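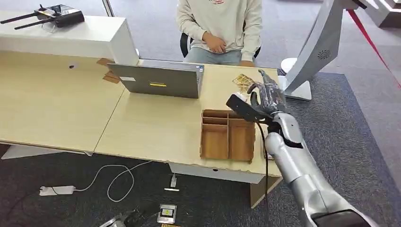
One table made of two joined panels is all the Willstead sorting corner has ever been, and as of this week it's open to anybody who wants to walk in and learn how to empty a drawer. I went by on Sun 22 September, mostly out of nosiness (and because my own kitchen drawer no longer closes), and I stayed a lot longer than I'd planned. The table is a pale, plain thing with a seam between its panels, and the star of the show is an open wooden divided tray, one long compartment on the left and smaller ones on the right. I want one. I've wanted one since I was a kid watching my aunt sort buttons!

The corner is run by Bohumila Doležal, who moved here from Dradville and spent years setting up other people's pantries and desks before she decided she'd like some company while she did it. Her method is pretty simple. You bring one drawer's worth of stuff in a bag, tip it out, and put back only what you can name a use for. Long things go in the long section. Everything else has to fit in the small ones, and if it doesn't fit, you have a talk with yourself about it.

I brought a bag of my own, naturally. Mine had three tape measures, a key to a bike lock I lost in college, birthday candles, and a frankly embarrassing number of soy sauce packets. Bohumila didn't laugh, though she did ask me how often I measure things. The candles stayed. One tape measure stayed. The soy sauce is now in my fridge, where I suppose it should have been all along.

Eduard Čierny was there too, working through what he called "the desk drawer of doom" from his old office in Yeo. He'd found a $5 gift card in it for a coffee place that closed before the pandemic, and he was having trouble letting it go. "It's still five dollars," he kept telling me. He left with it in his wallet, so I guess Bohumila lost that round.

The sessions run every weekend through the end of November and cost $7, which covers tea and a set of paper labels. You don't have to sign up ahead of time, but get there early if you want a seat, because there isn't a lot of elbow room once people start tipping out their bags. Anything you don't want to take home can go in the swap pile. Pens go fast. Rubber bands, not so much.

There's talk of a second corner over in Vullodville after the new year. Bohumila says she has raised some $2000 toward it so far, $598 of that from a single rummage sale in August, and she's still looking for a ground-floor space with decent light and parking. If you know of one, stop in and tell her.

I'm going back next weekend with the junk drawer from the hallway. It's mostly batteries, and I have no idea which ones work.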